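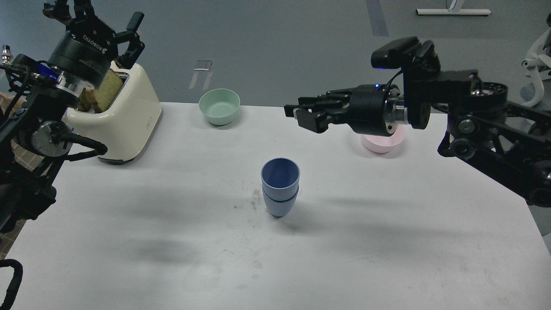

Rules for Working Next to a Robot Arm

Do you have rules in your kitchen at home? Maybe you are not allowed to touch the stove, or you must carry a knife with the point down. Places where robots work have rules also. Some of the rules are for people, and some are for the robots.

What is a robot arm?

A robot arm is a machine which moves a bit like your own arm. It has joints, and inside every joint is a motor. At the end there is often a gripper with two fingers. The fingers can open and close to hold a thing, for example a cup or a slice of bread.

Your arm can feel when it bumps into your sister. Many robot arms cannot feel this at all, and others feel it only a little. So people have to think about safety before the arm starts to move.

Rule 1: Know how far it can reach

Stretch out your arm and turn slowly in a circle. All the space your hand can touch is called your reach. A robot arm has a reach too, and people stay out of it while the arm is working. At the Likelley workshop, where I help with the school visits, there is yellow tape on the floor. Visitors stand behind the tape, and teachers also!

Two arms at one table need extra care. Each arm must know where the other one is, or they can crash together.

Rule 2: Everybody knows the stop button

The emergency stop is a big red button. If you push it, the robot must stop. It should be easy to find and easy to push, even for a person who is scared or in a hurry. In our workshop Narayanan Chowdary tests the button every morning before the first job. He pushes it while the arm is moving slowly and looks if the arm really stops. If it does not, there is no work with this robot until it is repaired.

You may push the button when you think something is wrong. We will never be angry about it, also when it was a mistake.

Rule 3: Slow first, then faster

When a robot gets a new job, it tries it slowly. In May we gave an arm the job to put cups one into another. The first 100 tries were at very slow speed, and a person watched all of them. Then we did 200 more, a little faster. It was boring, I must say, but we found two mistakes in the program.

Rule 4: Look at the lights, but do not trust only the lights

Many robots have small lights on them. The color can tell you something, but not every company uses the same colors with the same meaning. Blue on one robot can mean a different thing than blue on another. Read the book of your robot. And a robot that stands still is not always switched off - it can be waiting for its next command.

Rule 5: Hair, sleeves and cables

Long hair is tied back. Scarves and necklaces come off. Cables must have enough room to bend, but they should not lie where somebody walks.

Who makes the rules?

Experts from many countries meet and write down the rules together. Such a written rule is called a standard. With a standard, a robot builder in one country and a robot user in another can agree on what "safe" means. Every workshop then adds its own small rules. Ours hang next to the door, and Jannik Weidemann drew the pictures for them.

Try it at home

Play robot with a friend. One of you is the robot and moves only one arm, very slowly. The other one says "stop" at any moment. How quickly can the robot stop? Now try it with the arm moving faster, and put some soft toys on the table first.

Words to remember

Gripper: the hand of a robot arm.
Reach: all the space the arm can get to.
Standard: a rule that many people have agreed on and written down.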